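Robot Software, Unit 5: Grasp planning in a metal bin
Notes by Mahlet Woldegiorgis
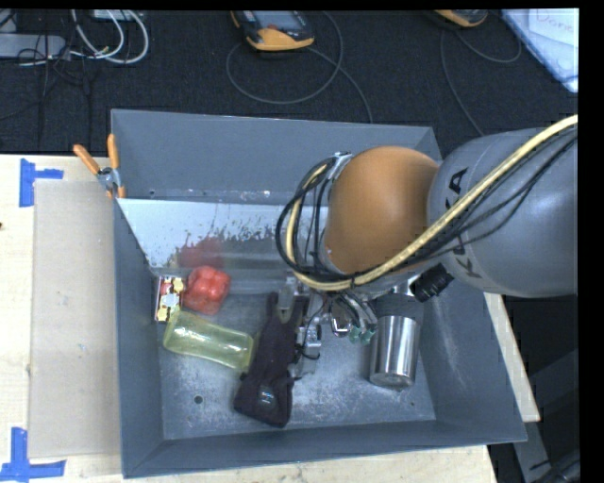
The planner works in three stages: segment, propose, check. Run them separately before you chain them.

Segmentation gives one mask per item. Shiny steel and clear plastic return poor depth, so fill the holes from the mask edge — never from the bin floor. Cloth has no fixed shape. Take the grasp point from the highest ridge in the depth map.

Each mask gets up to 18 proposals. Drop any that bring the wrist within 11 mm of a wall. Planning should finish in around 700 ms; if yours is slower, look at the collision mesh first.

For the lab: log every rejected grasp with its reason code. Dagim Ejigu has the Tirna config files. Read section 5 before you start.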